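**Ticket:** Right gripper keeps squeezing after release command
**Site:** Cavton test apartment
**Unit:** Hornik 2
**Opened by:** Anselmo Tavares
**Assigned to:** Toshio Kawaguchi
**Opened:** 3 May 2026
**Priority:** High (safety)
**Status:** Fix in place, monitoring

### Problem

During the sofa tidy task the robot picks up a pillow with both hands, carries it to the seat and should open both grippers together. On several runs today the left gripper opened on command and the right one did not. The right arm then backed away with the pillow still in its fingers and swung it toward the side table. On the last run I pressed the stop button before it got there. No contact with anyone, no damage.

The log shows the right gripper reporting "open" while the motor current stays at the holding level. The planner believes the report and starts the retreat move. That part worries me more than the stuck fingers.

### Steps to reproduce

1. Load the sofa tidy task, default speed.
2. Let the robot take a square pillow by its left and right sides.
3. Hold for more than 7 seconds before placing.
4. Send release.

Shorter holds have not failed so far. It also doesn't fail with nothing in the hands.

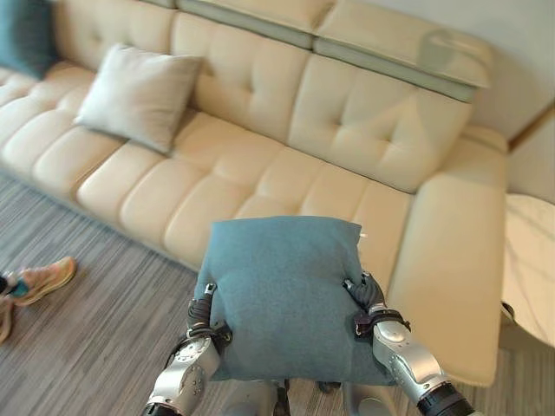

*Two-handed hold on the blue-green pillow in front of the chaise.*

### Log

**Toshio:** Please power down the right arm and check the wrist. Is the band tight, and is the cable behind the gripper free to move? Also send me the current trace from a failed run.

**Anselmo:** Band is tight. Cable moves freely and the connector is seated. I unplugged it and plugged it back in anyway, no change. Trace uploaded to the Jondonau folder.

**Toshio:** Got it. The release command arrives, the current dips for a moment and then climbs right back. The gripper is getting a second grip command after the release. What firmware is on each side?

**Anselmo:** Left is the March build. Right is the April build – it was swapped in when we replaced the finger joints, and the left was never updated.

**Toshio:** Then I think I have it. The April build added a slip guard. If it has held an object past the time limit and feels the load drop, it closes again. When the left hand lets go, the right hand reads that as slipping. The status flag is set before the guard runs, so it still says "open."

**Anselmo:** Can I turn the guard off?

**Toshio:** Yes, in the gripper settings on the Sugawara controller. Set slip_guard to 0 on the right side and restart the arm. Also change release_wait from 500 to 700 ms so the planner has time to read the current before it moves. Keep people outside the floor tape until you've run it.

**Anselmo:** Both changed, arm restarted. Ran the task with long holds on the same pillow, then on the light gray-white one. Both hands opened each time and the retreat was clean. Then I set the guard back on for a single run and the fault came back, so that is the cause. Guard is off again now.

### Still open

- Status flag has to follow the measured current, and the planner must not retreat until it does. Toshio has this for the next build.
- Put the same firmware on both grippers. Anselmo, before the next long session.
- Add a firmware match check to the startup list.

Leave slip_guard off on this unit until the new build is installed. Heavier objects stay out of the task list until then.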